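Fullmont Natural History Room: checklist for the fossil and bone store
Jun 6, 2019
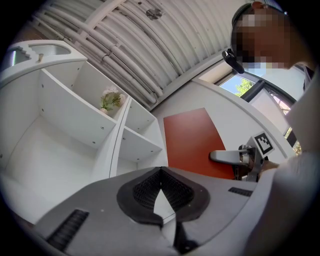
Please do all points before the school groups come, and write a comment also when the point is fine.

1. Cabinets locked, keys on hook
OK. The lock of cabinet 4 is stiff, but it closes.

2. Heavy casts on the lowest shelf
Not OK. The Kılıçarslan skull cast was again on the top shelf. I moved it down. Two persons must lift it.

3. Fluid jars: lids tight, level of alcohol
OK for the fish. In the finch series 3 jars are low. To be filled before November.

4. Labels readable, with species and layer
Partly. The ink on the ammonite labels becomes pale. They are still readable with a lamp.

5. Dust masks and gloves
Gloves OK. Masks only in size small, please order others from Vakero.

6. Insect traps under the bird skins
Changed. 2 beetles in the trap near the door, none in the drawers.

7. Extinguisher and exit
Extinguisher in date. The exit was blocked by the box of horse teeth, now free.

Still open: points 2, 3, 4 and 5. Next check in November.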